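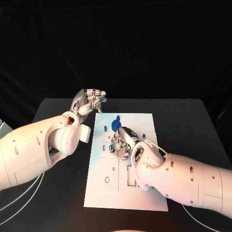
スコヌナル杯(スコヌナルはい、英: Skonunar Cup)は、ポロウ・クリケットクラブとヘグデ・クリケットクラブが毎年5月に争う、1試合制のクリケット対抗戦である。1イニング40オーバーの限定オーバー戦で行われる。「杯」を名乗るが、優勝チームに渡されるのは木の盾である。

概要
会場はスコヌナル競技場。収容人数は公称400人とされるが、この数字には芝の斜面に座る者も含まれている。例年の観客は200人前後で、その多くは昼食の休憩に合わせて来場し、後半のイニングが始まる前に帰る。
出場できるのは両クラブに前年から在籍する選手に限られる。この規定は、ヘグデが大会当日の朝に3人を入会させた年の翌年に設けられた。ポロウも同じことを計画していたが、申込書が足りなかったという。

試合方式
得点の多いチームを勝者とする。同点の場合は前回の勝者が盾を保持する。雨で中止となった場合も同様であり、盾を持つ側の主将が試合前に空模様をよく見ているのはこのためである。
投手1人につき8オーバーまで投げられる。かつては制限がなく、ポロウのある速球投手が一方のエンドから20オーバーを投げきった。記録簿の備考欄には「本人の希望による」とある。

記録
チーム最多得点はポロウの287、最少得点はヘグデの128で、いずれも同じ試合で記録された。ヘグデのクラブ史はこの年について、昼食が良かったことを伝えている。
個人記録については、得点係が2人おり、両者の記録簿が一致しない年があるため、公式には集計されていない。

ロルス・エンド
競技場の北側の投球エンドは、隣接する小川の名からロルス・エンドと呼ばれる。南側より傾斜がきつく、打者から見て球が低く弾むとされる。両クラブともトスに勝てば先に守備を選ぶことが多いが、理由を尋ねると、ポロウは湿った芝を、ヘグデは伝統を挙げる。
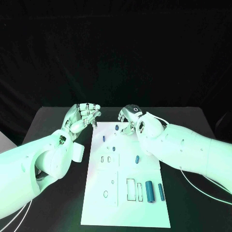
フェンイー・チュアンは、この傾斜の影響は誇張されていると反論する。低く弾む球で倒れた打者の大半は南側でも同じように倒れており、問題は芝より足の運びにあるという。ヘグデの打撃陣はこの見解に同意していない。

改革案
2022年12月、両クラブは20オーバー制への移行を協議した。試合時間が半分ほどになり、日没に間に合うことが利点とされたが、昼食をどこに置くかで意見が分かれ、継続審議となった。現在も40オーバー制が続いている。

関連項目
限定オーバー・クリケット
ポロウ・クリケットクラブ
ヘグデ・クリケットクラブ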